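# Lekano Countertop Arm: Service Notice and Replacement Finger Kit

Applies to Lekano arms fitted with the faceted finger gripper, control software before release 13.
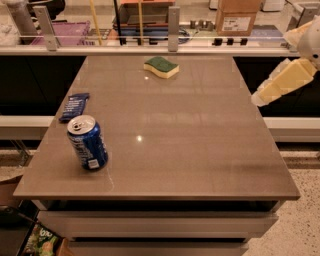

*Lekano arm over an island counter, with a can, a wrapped bar and a sponge on the surface.*

## What went wrong

In March we received the first report of a gripper closing while the arm was paused. The operator had pressed Pause on the tablet, reached across the counter to move a can, and the fingers closed on the side of her hand. She had a bruise and no other injury. Three more reports followed from other sites, for a total of 4.

Mirko Caputo's service team at Clinasside traced the fault to the finger position sensor. When the sensor cable works partly out of its socket, the controller reads the fingers as fully open. If this happens during a pause, the software tries to correct the position and drives the fingers shut. Pause holds the arm joints but does not cut power to the gripper motor. The emergency stop does, and it worked in all four cases.

The cable loosens with repeated wrist rotation. Units that spend most of the day on pick-and-place work over a counter are the most likely to be affected.

## What to do now

1. Press the emergency stop before reaching anywhere under or near the gripper. Do not rely on Pause.
2. Check the sensor cable at the wrist with the power off. The plug should sit flush with the housing. If you can see a gap, stop using the arm and contact service.
3. Check the software release on the tablet under Settings > System. Anything lower than 13 needs the update.
4. Order the replacement kit below. It is free for affected units.

Do not tape or glue the plug in place. One site tried this and the tape pulled the cable out on the next full turn of the wrist.

## Replacement finger kit

| Item | Detail |
|---|---|
| Contents | Finger pair, sensor cable with locking plug, strain relief clip, screws |
| Fits | Lekano arm with faceted finger gripper |
| Does not fit | Dondurska suction head |
| Fitting time | 100 minutes, including calibration |
| Tools | Hex key (supplied) |
| Software | Release 13 or later |
| Price | Free for affected units |

The new fingers have the same shape and reach as the old ones, so saved grasps don't need to be taught again. Run the finger calibration once after fitting. If the calibration stops with a position error, the locking plug is not fully seated.

## What changes in release 13

Pause now cuts power to the gripper motor as well as holding the joints. This means the fingers may relax and let go of an item when you press Pause. Keep glass and open drinks out of paused jobs, or finish the move first.

A sudden jump in finger position is now treated as a sensor fault. The arm stops and the tablet shows "Gripper sensor: check cable." The message stays until someone clears it by hand.

## Affected units

The notice covers 1,110 arms. The serial number is on the plate under the base. Enter it on the order form and the form will tell you if your unit is included. Arms sold through Kaushik are covered on the same terms, and orders for those can go through either company.

## Contact

For fitting questions, ask for Ritu Joshi in service. Orders and shipping are handled by Savita Lodhi. To report an injury or a near miss, use the safety form and mark it for Harsh Tiwari. Please include the serial number, the software release and what the arm was doing when it was paused, and leave the cable as you found it until we have replied.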